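Keeping the Lights On at Deák

Interview by Aravind Kandasamy

Kornél Lengyel opens the side door at 5:30 in the morning, and the bread comes at 5:45. He has run Deák, the grocery on the corner across from the Prokberg bus depot, for 13 years. Before that he drove a delivery truck for a produce wholesaler and stopped at the same store twice a week. The name over the window belonged to the owner before him.

"I never changed it," he says. "A new sign was going to cost more than the meat slicer, and I needed a meat slicer."

The shop is small. The sales floor measures 390 square feet, and the stockroom behind it is smaller than that. Lengyel has to decide what goes on the shelves with more care than a supermarket buyer would. He carries one brand of flour, two of rice, and a whole shelf of pickled vegetables.

"People ask me why so many pickles," he says. "They sell. The older customers buy them by the case in the fall. If oat milk sold like that I would have a wall of oat milk."

He does sell oat milk, after a few people from the new apartments on Fotine Street kept asking for it. It took two years before he was ordering more than one case at a time.

We talked in the stockroom in June, during the slow part of the afternoon. He sat on a milk crate and got up four times to ring up customers. One of them wanted a single lemon. Another wanted to know if the bus was running late, which he gets asked a lot.

I asked him how the numbers work in a store that size. He said the margins on canned goods and dry goods are thin and he mostly carries them so people don't have to make a second trip. The money is in coffee, sandwiches and anything cut to order. He started making sandwiches in his third year, when the depot cafeteria closed.

"That first week I made them all the night before and the bread got soft," he says. "So now I slice at six and I make them until I run out. Ham, cheese, egg salad. I tried a fancy one with roasted peppers. The drivers didn't want it."

On a good day he sells 100 sandwiches. When school is out it drops off.

His worst year was the one when the street was dug up for the new water main. The sidewalk out front was closed for most of the spring and customers had to come in by the side door, past the freezer. He let one part-time employee go and worked the extra hours himself. She came back the next winter and still works mornings.

He still gives credit, which surprised me. There is a notebook under the register with names and amounts in pencil. He says nearly everyone pays at the end of the month, and the ones who don't usually stop coming in because they are embarrassed.

"I would prefer they came in," he says. "I can wait for eleven dollars."

Bags are a newer question. Plenty of his customers bring their own now, and he likes that, because bags are something he pays for and gives away. He stopped putting them out on the counter and started asking people if they wanted one. His order dropped by half.

"You ask, and most people say no," he says. "You don't ask, and they take two. It's the same people."

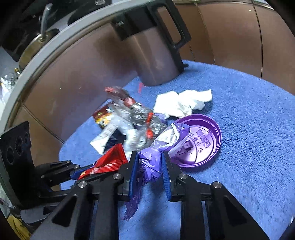
A purple plastic bag, twisted and knotted.

He has had offers for the lease. The most serious one came from Cornano, which wanted to put a coffee counter in the space. He thought about it over a weekend and turned it down, mostly over the terms. He says he might have taken it with a longer payout.

His rent goes up by $237 a month at the next renewal. He plans to cover it by adding a second sandwich cooler where the greeting cards are now. The cards hardly move except in December.

I asked if he expects to be there in another ten years. He said his knees would have a say in that. His daughter does the ordering on the computer but has a job of her own and has not said she wants the store.

"I don't push," he says. "She knows what time the bread comes."

Then the door opened and he went back out front to slice some ham.

Deák is open from 6 a.m. to 7 p.m. Sandwiches are usually gone by 2.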